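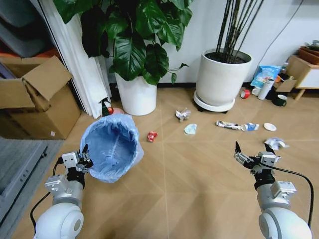
Adebayo Dauda wrote:

> The bags I get for the round bin in the plant corner keep slipping
> down inside once there is any weight in them. I fold the edge over the
> rim, but after a day or so it has crept in on one side and the
> wrappers end up between the bag and the bin wall. Is the bag too
> small, or am I folding it wrong? Also, is there any reason not to put
> dead leaves in with the wrappers?

Probably too small. Measure around the outside of the rim with a string, then lay the bag flat and measure across the opening. Twice the flat width should exceed the rim measurement, but not by much. My rim is 558 mm around. A bag that opens to less than that will stretch over and creep back. One that is far too wide has to be gathered, and the gathers let go one at a time under load.

On the fold: 131 mm of overhang has held for me with thin translucent bags. Before folding, push the bag down until it touches the bottom of the bin and let the air out from between bag and wall. If the bag hangs short of the bottom, all the weight is on the rim.

Leaves are fine in the bag if they are dry. Potting soil is another matter. Luminița Mihăilă posted figures in August for a full pot's worth, and it came to over 4000 g, too much for any light bag. I keep soil in a cardboard box with the flaps up and take it out separately.

Order of work for the corner, as I do it: roll out any pot that is on a caddy, pick up wrappers by hand, then sweep from the wall outward. Sweeping first pushes the small pieces under the curtain.

I have 2 rolls of the Fodureck bags left over from the old bin. They are the wide ones. If your string measurement comes out larger than mine, send me the number and I will check them against it.

Mircea Furtună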